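About Fetach

Thanks for stopping by to find out who we are. Fetach is a small language school on the second floor of an old shoe warehouse, up one flight of stairs and past a door that sticks in damp weather (give it a good shove, we'll hear you). We teach Italian, Portuguese, Hebrew and Spanish to grown-ups, most of whom come to us after a full day at work with a sandwich in one hand. We love that about them, and we've built the school to fit the way they live.

How we got started

The whole thing began with a reading group. A handful of neighbors wanted to get through an Italian novel together, slowly, with a dictionary and a pot of coffee, and by the time they reached chapter four there were more people who wanted in than there were chairs. So the group rented a room. Then it rented the room next to it. Somewhere along the way a landlord asked for a business name to put on the lease, and Fetach went down on the form – we'd been using it for our mailing list and it had stuck.

We still read that way. Every course at every level has a real book in it, even the beginner ones, and yes, the beginner ones go slowly! We've had a Portuguese group spend an entire spring on a story eleven pages long, and they came out of it able to argue about the ending, in Portuguese, for most of an evening.

Where we teach

We have five classrooms now, and a kitchen that is used as a sixth whenever the verb tables need spreading out. The rooms face the street on one side and the rail yard on the other, so if you are someone who likes quiet, ask for the street side. The tables are light wood, and we try to keep groups small enough that everyone can sit at one together and nobody has to talk to the back of a head.
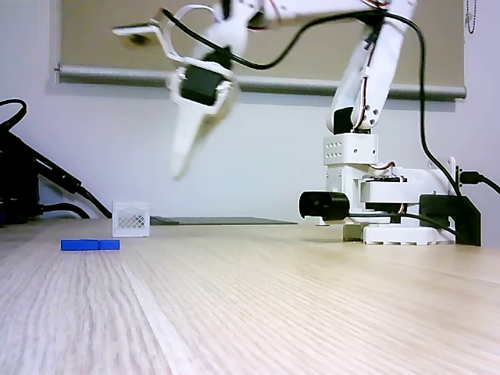

What a class is like

Classes run for an hour and a half, and the first twenty minutes are always talk. You'll be asked what you had for lunch, whether your sister ever called back, what on earth is going on with the bridge repairs. It can feel a little clumsy in the first few weeks, and we'd like you to know that everyone on staff has sat on the other side of that table and felt their ears go red. After the talk comes the book, and after the book comes whatever grammar the book has stirred up. We write our own workbooks, which are called Plinico after a misprint in the very first batch that we grew too fond of to correct. They come with the price of the course, and you may scribble in them as much as you like.

Homework is short and it is optional. (You'll do better if you do it. We say so once at the start of term and then leave you be.)

The library

We are very proud of our library, which takes up the whole long wall of the hallway and has begun creeping into the coat closet. At last count there were 3,800 books on the shelves, including 376 picture books that were meant for children and are borrowed almost entirely by adults. Anyone enrolled in a course can take out four at a time. Former students can keep borrowing for as long as they live close enough to bring things back, and a few of them mail their returns from other states, which we find very touching.

Our conversation evenings

Once a month, from September through April, we open the doors to anyone at all for an evening we call Testa. You pick a table by language, you get a bowl of soup, and you stay in that language until the soup is gone. There's no sign-up and no charge, though a loaf of bread is always welcome. People who studied with us years ago turn up next to people who learned their first ten words that week, and somehow they find plenty to say to one another. 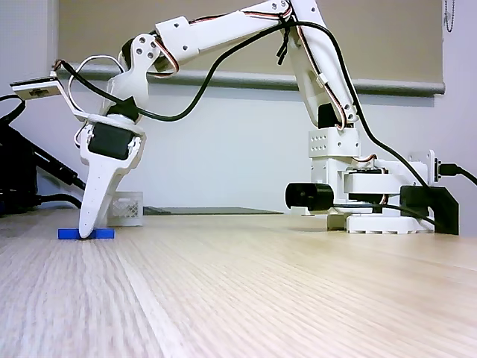
Marisela wrote to us after her second Testa: I had been taking Spanish lessons on and off for years so I could speak with my grandmother, and I always froze the minute she picked up the phone. At the soup table I forgot to be nervous, I think it was the lady across from me who would not stop asking about my garden. I called my grandmother the next morning and we talked until her battery died. She says my accent is terrible and I should call more often.

Letters like that one go up on the kitchen corkboard, and they stay there until the paper curls.

Working with others

For the last few years we've shared a summer program with Osex, the community choir downstairs. They sing in languages they'd like to understand better, and we understand languages we'd like to sing in, so it was an easy friendship to strike up. Over the years more than 400 people have come through those summer weeks, and a good many of them now belong to both places.

Coming to see us

The office is open from noon until 8 p.m. on class days, and you are welcome to sit in on a lesson before you decide anything. New courses start in September and January. If you aren't sure of your level, come up for a chat and a cup of coffee and we'll work it out together. The buzzer is the second one from the top, and the bike rack is around the side by the loading dock.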